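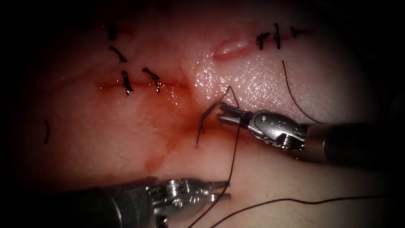
Figure 6.1. Two robotic instruments at a row of sutures, with a curved needle in the jaws of the right one.

Chapter 6
Saying Who You Are in Fifty Words: The Personal Ad

I placed my first personal ad the summer I turned 31, in the back pages of a free weekly called the Pollberg. You paid by the word, so I cut and cut until I sounded like a used car. "Tall, reads, own kitchen." I got two letters. One of them was from my cousin, who hadn't recognized me (I've never quite gotten over that).

I tell you this so you know where I stand. I love these ads, I've written some bad ones, and I think you can learn more about how people talk to strangers from one page of them than from a whole shelf of business letters!

For this chapter I worked with the Narulia collection, 686 ads clipped from newspapers and early websites and put in order by my colleague Mariama Quartey. She and I don't always agree on how to read them. Mariama hears a sales pitch in nearly every one. I hear somebody clearing their throat. You'll get both readings as we go, and you're welcome to side with her — most of my students do.

We start with openings, and what a plain "Hi there" does that "Seeking" doesn't. Then come the short forms, all those strings of letters that stood for age, looks, habits and hopes. They began as a way to save money on words, and people went on typing them on sites where words were free. Why? Section 6.2 has my best guess and a couple of Mariama's, which are better.

After that we get to the hard part, the adjectives. Almost everyone in the collection says they're fun. Very few say what they do for fun, and when they do, the ad jumps right off the page. Ad 901 (the numbering has gaps, please don't write to me about it) is from a woman who wants "someone to lose to at cards on Sundays." I'd have answered that one in a heartbeat.

The last section looks at what people ask for, and how politely they rule everybody else out. It covers some adult ads too. They're mild, but look at the note on page 15 if you're planning to use them with a younger class.

Before you read on

Write an ad for yourself, fifty words at most. Don't fuss over it. Fold it up and put it inside the back cover, and we'll take it out again in section 6.5.

Key terms: opener, self-label, short form, hedge, screening line

6.1 Hello, Stranger

Most of us say hello before we say anything else, and the people in these ads were no different.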